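Block Swap is back in November, and the bins are filling up!

If you came to the last one at Tutanholm you know how this goes, and you can skip down to the part about sorting. For everybody else: bring the building blocks your household has outgrown, take home the ones it hasn't, and stay as long as you like at the play tables. There is no charge and no need to bring the same amount you take. Last spring 236 bags went out the door, and we still had enough left over to stock the reading corner at Lultent and the waiting area downstairs.

What I love about this swap is the odd stuff. Big sets find a home in the first ten minutes, but then somebody digs to the bottom of a bin and comes up with the exact long skinny piece their kid has been missing since summer, and the whole room hears about it. We had two families trade arches for ramps, then trade half of them back an hour later. Wonderful!

Now, sorting. We are going by shape first this year and color second. The deep gray bins are for narrow blocks, reds and greens together, and please don't stack them or line them up. Just lay them in. People want to reach in and rummage, and a bin with room at the bottom is much easier to rummage in than one filled to the brim.

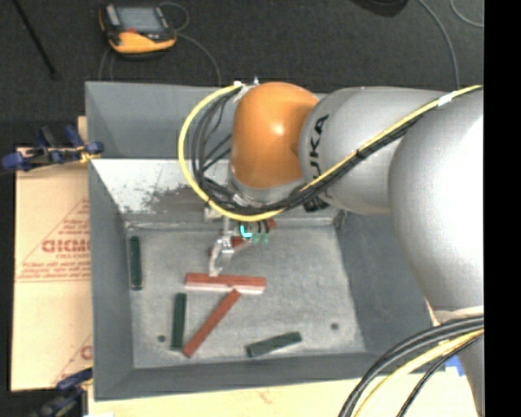 Cubes and anything chunky go on the long tables by the windows, and wheels, connectors and little people go in the shallow trays. If you have a complete set in its box, tape the lid shut and write the number of pieces on top. Incomplete sets are welcome too -- tip them out and let them mix with the rest.

A word on cleaning. Warm soapy water and a night on a towel is plenty for plastic. Wipe wood with a damp cloth and don't soak it. Sticker residue comes off with a little cooking oil, and yes, I have tested this on 29 very sticky blocks from my own basement.

We can't take anything with batteries, magnets that have come loose, or pieces with chips and sharp edges. Foam is fine if it hasn't been chewed.

Drop-off is at the Rind Street door for 48 hours before the swap, and again that morning until the doors open. The swap itself starts at 2 p.m. Barkier Bakery is sending over rolls and those cinnamon twists again, so come hungry. Bring your own bags, the sturdier the better -- blocks are heavier than they look, and last year I lost a paper one halfway across the parking lot.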